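Gear handling added to Lendow teleoperation set

The Lulbridge bench began recording gear handling by remote control in August. An operator drives the arm from a second station, and joint positions are logged with both camera views.

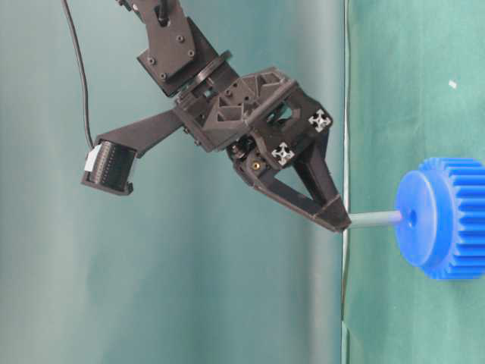
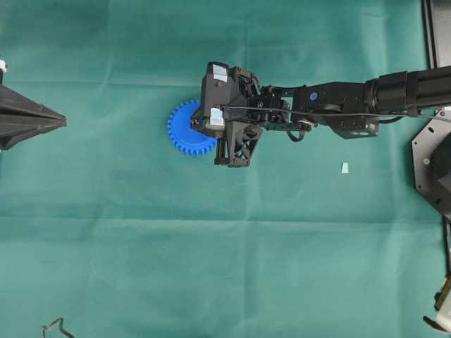
The gripper at the blue gear, in two camera views.

The set now holds 142 demonstrations, each up to 24 seconds long. Imre Vida has dropped 17 more for dropped frames in the wrist video. The target is 2,000 before training starts on Ploltimus. Operators should re-zero the arm between runs.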